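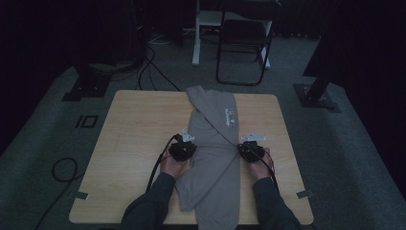 Wash room notebook, September
Tuesday, started 8.15

Rinse carry-over, Folness washer

Continuing from last week. The question is still whether the final rinse on the Folness leaves enough detergent in heavy cotton fleece to explain the stiff hand feel Gus noted on the Dendoren lot. Jersey from the same lot came out soft, so the fabric is under suspicion too.

Method as before. Full load made up with ballast, powder dosed by weight, cold fill from the softened supply. Conductivity probe in the drain line, clamped upstream of the trap this time. Last week it sat downstream and was reading whatever was standing in the trap from the previous drain. Those readings are struck out on the earlier page.

Probe checked against the standard solution before the first run and again after lunch. No drift worth correcting.

Run A: standard programme. Final rinse drained at 67 microsiemens above the supply water.
Run B: same programme, extra rinse selected. Final rinse drained at 2 above supply, so effectively clean.

Run A is higher than I would like but not high enough on its own to account for the stiffness. The extra rinse removes nearly all of it and costs water and time. Hand feel of B against A after line drying: Gus preferred B, I could not separate them. Needs a blind comparison with somebody who has not seen the run sheet.

Load size is the obvious next variable. The ballast is woven sheeting and does not hold water the way fleece does. A load made up mostly of fleece would carry more liquor through each spin, and I would expect the final rinse figure to go up.

Spin

Tachometer tape on the drum had come off, found in the door seal. Replaced. Spin speed reached the set value but took two attempts to balance on Run A. The controller shortens the spin after a failed balance — this is in the service manual, in the section on fault handling — and a short interim spin would leave more liquor in the load going into the last rinse. Run A should be repeated before anyone quotes it.

Folding for the shelf: grey tops and joggers go lengthwise first, prints upward, so the print can be checked for cracking without opening the piece out.
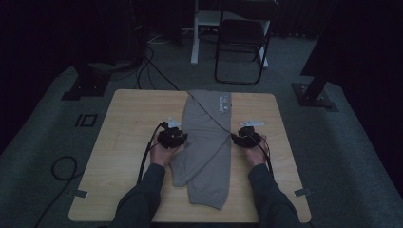
Water supply

Softener regenerated overnight. Meter on the inlet reads 2,128 litres since the last reset. Tobias Kasprzak thinks the resin is due for a change and has asked Polus for a price. Hardness strip at the tap showed soft, but the strips are old and I would not rely on them. Titration kit is on order through Mahmoud.

Inlet strainer cleaned. Some grit, no scale.

Still to do

Repeat Run A, watching the balance attempts.
Run C with fleece ballast, standard programme.
Weigh the load before and after final spin on all three. Balance is on Gus Pruitt's bench, ask first.
Drain hose clip is weeping at the wall end. Temporary clip fitted, tray underneath.
Drying cabinet door was found ajar at 16.30 with the cabinet at 70 per cent humidity. Discard today's cabinet pieces from the hand feel set, line-dried ones only.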